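4. Working beside the Plerow arm at the can table

Before, one person at Cusley picked the cans by hand for the whole shift. Now the arm makes the picking, and the person prepares the table and checks the result. Please read this section also if you know the old work well.

4.1. Put the cans on the gray tabletop. They may lie on the side, and the ends may point in different directions.

4.2. Keep your hands away from the table and press Start. The finger comes down close to the can before it touches. 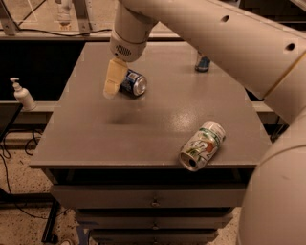 4.3. If the arm stops, wait 3 seconds. Then press Hold and move the can.

CAUTION: Do not push the arm by hand. Do not step on the cables on the floor.

NOTE: Code 109 means the can was not found. Write it in the shift book, also when the next try is good.

Comments (2)

gilani_line2: We do less lifting now but more writing. Can code 109 be saved automatically?

packer17: Step 4.3 was missing in the old manual, thank you. Please print it bigger for the wall.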